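The Desk That Stays Put

The first thing most people buy when they start working from home is a chair. The desk tends to come later, and often it isn't bought at all. It is the table that was already in the spare room, or the one a brother-in-law was getting rid of. People will spend weeks reading about lumbar support and then sit down at a surface two inches too high for them.

Desk height has an odd history. The standard office desk in the United States settled at 29 or 30 inches off the floor well before computers, when the main job done on it was handwriting. Writing by hand works fine at that height, since a person leans in a little and rests the forearm on the top. Typing is different. The hands hover, the elbows want to be near a right angle, and for many adults of average size the keys end up too high. The typing stands sold in the middle of the last century were lower than the desks beside them for exactly this reason. When the typewriter went away, the lower stand went with it, and the keyboard moved up onto the writing desk.

There have been several attempts to fix this. The pull-out keyboard tray was the common one through the 1990s. It brought the hands down, but it also pushed the sitter back from the desk, and the cheap ones bounced. The adjustable desk solved the problem more directly, first with a hand crank and then with motors. Prices have come down far enough that a motorized frame no longer looks like an executive purchase.

What has changed less is how people use them. Talk to anyone who sells these desks and you will hear the same thing: a customer raises and lowers the desk many times in the first week, a few times in the second, and after that it finds a height and stays there. Sellers used to treat this as a failure. Some now think it is the point.

Kovby, a small maker that sells desks mainly by mail, went through this change of mind in its own catalog. Its early desks had four memory buttons and a timer that chimed when it was time to stand. The current model has an up button and a down button. Customer letters had a lot to do with it. One complaint that kept coming back was that the chime went off during phone calls. Another was that nobody in the house could remember which button was which.

The case for a desk that stays put is simple. If the height is right for the person and the job, there is less reason to fiddle. The motor earns its keep on the day the desk arrives, and again when someone else takes over the room or the owner buys a new chair. In between, it can be left alone. Standing up is still a good idea, but a walk to the kitchen does that as well as a desk does.

Getting the height right takes a few minutes. Start with the chair, because the desk has to match it. Set the seat so that both feet are flat on the floor and the thighs are level or sloping down slightly. Let the arms hang, then bend the elbows. The keyboard should be at the height of the hands or a little lower. Measure from the floor to that point, subtract the thickness of the keyboard, and the number left over is the height of the desktop. Many people are surprised by how low it comes out.

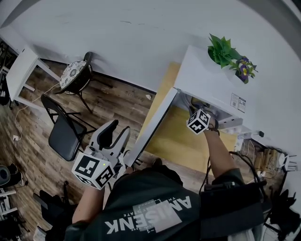

What Goes on Below

The underside of a desk gets little attention in a showroom. It matters a good deal at home. A shallow drawer or a crossbar near the front edge can take up three inches of knee room, and once the top has been lowered to a proper typing height those three inches are hard to spare. Anyone who crosses their legs will notice on the first morning.

Risevside, a used office furniture warehouse that sells mostly to small businesses, keeps a tape measure on a string by the front door for this purpose. Shoppers are told to measure from the floor to the lowest thing under the desk and not to the top. The staff say it cuts down on returns. It also means that plain tables, with nothing under them at all, sell faster than desks with drawers.

Cables are the other concern below the surface. On a fixed desk they can hang however they like. On a desk that moves, each one needs enough slack to reach the highest setting, and the slack has to go somewhere when the desk comes back down. The tidy way is to fix a power strip to the underside so that only one cord runs to the wall. Screws hold better than adhesive for this. Tape will carry a strip for a while, but the weight of the plugs works on it through a warm summer and it lets go sooner or later — usually the corner with the heaviest charger.

Check the length of the screws before driving them. A desktop may be less than an inch thick, and a screw that comes through the top can't be hidden.

Size and Finish

Depth is worth more than width. A desktop 24 inches deep is enough for a laptop and a notebook, but a large monitor on its own stand will sit too close to the eyes. At 30 inches there is room to push the screen back and still rest the wrists. Width mostly gives a person more places to put things, and those places fill up.

Dark tops show dust and light ones show ink. Matte finishes are kinder to the eyes under a lamp than glossy ones, which throw the light straight back. The Nirkix line, a low-cost range carried by a number of regional stores, comes in matte only, and its makers say they dropped the gloss version after too many came back scratched. A solid wood top can be sanded and oiled again. A laminate top can't, but it shrugs off coffee.

The edge deserves a look too. A square, hard edge presses into the underside of the forearm over a long day. Rounded or sloped edges are easier to live with, and on a wood top an hour with sandpaper will do the job.

Buying Secondhand

Offices that close or shrink let go of good desks for very little. Chettiar, a clearance firm that empties office floors, moved about 3000 desks last year, and the plain ones often sold for $35 apiece. Delivery can cost more than the desk. For a motorized model, plug it in and run it all the way up and all the way down before paying. Listen for one leg lagging behind the other. Ask whether the control box is original, as replacements for older frames can be hard to find.

Wobble is the last test. Raise the desk to its working height, put both hands on the front edge, and push gently from side to side and then front to back. A little movement is normal, especially with the legs extended. If a full glass of water would spill, tighten the bolts where the legs meet the top and try again. If it still moves, look at the feet. Many desks have levelers that have never been turned since the day they were put together, and a quarter turn on one corner is often all it takes.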